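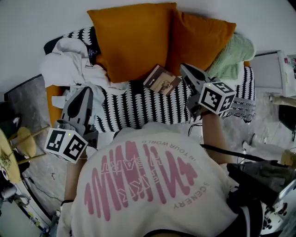 Bed making, quick version

Wed 7 November

Did the guest room again this morning so writing this down before I forget. Four minutes if you don't stop to fold things.

Clothes off first. All of them, on a chair, in a basket, whatever. A heap left up by the pillows always ends up under the duvet and then you're hunting for a sock at bedtime.

Duvet next. Grab the two top corners, shake hard, let it drop. Lumps in the middle – take it by the bottom corners and shake again. Patterned covers are great for this, rows of a print show you right away if its on crooked. Line a row up with the foot of the bed and your done.

Cover keeps sliding off the insert? Safety pins, inside, one per corner. Or the Flesby clips, 300 for the bag last time I looked, no idea what they cost now. I like pins.

Pillows. Big one standing up, smaller one leaning on it. Strong colors like mustard go fine with black and white, and they don't show every crease like my old white ones did. Wash colored cases inside out, cold, alone the first time. Learned that in July. Pink towels.

Knitted blanket – never hang it to dry. It grows. Flat on a towel, turn it once, keep it off the radiator. Store folded, not on a hanger.

Sore back? Knee on the mattress when you reach across. Helps a lot.

Next time: getting candle wax out of a tablecloth.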